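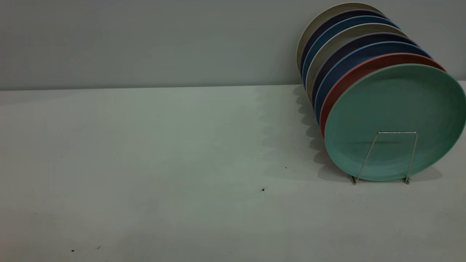
Ticket 801: Plate rack, staff kitchen, plates sliding forward
Opened by: Solange Bergeron
Location: Emedlow, 2nd floor kitchen, counter by the wall
Priority: low (was medium)
Status: open, waiting on part

Problem
Colored plates won't stay put on the wire stand. Whole row creeps forward during the day, front one ends up tipping out. Green one has gone over twice since June. No breakage yet, small chip on an older bowl that was in the way.

Setup
Round plates on edge, leaning back in a row, pale beige one at the back up against the wall. Mint green in front, then terracotta red, then the blues and so on. Silver wire stand holding the front. Stand is the Jestitz one, plates are all the same Nastach set, just different colors.

Log

10/11/2025
Took everything out, wiped counter and stand. Put back same order. Fine for the morning. By lunch the row had moved again. Didnt measure.

Next day
Checked the counter with a level. Drops a little toward the sink. Not enough to see but probably not helping. Facilites says leveling is a separate request, min. wait 81 days. Not filing for now.

Tried turning the stand around. Worse. Legs need to point out to the front, leave it like that.

Tried a folded dish towel under the feet. Holds ok but gets soaked from the kettle and somebody keeps taking it to dry cups. Removed.

Day after
Called Softić, they sell the stands. Guy on phone says it's rated up to 500 g per plate, thought ours would be under that. Kitchen scale is dead so cant confirm. He suggested rubber caps for the feet, part no. 200, they come in a bag. Ordered one bag.

Also asked if there's a longer stand with separate slots. There is, out of stock, no date.

Workaround until caps arrive
- push the back plate right up to the wall before adding the rest
- take from the front, put back at the front
- no mugs or bowls in front of the stand pls
- if the green one looks like it's leaning out, lift it and reset, dont shove the row

Open items
Battery for the scale (CR2032, I think)
Caps, delivery to front desk, my name on it
Ask about the longer stand again if caps don't do it

Will update when the bag shows up. SB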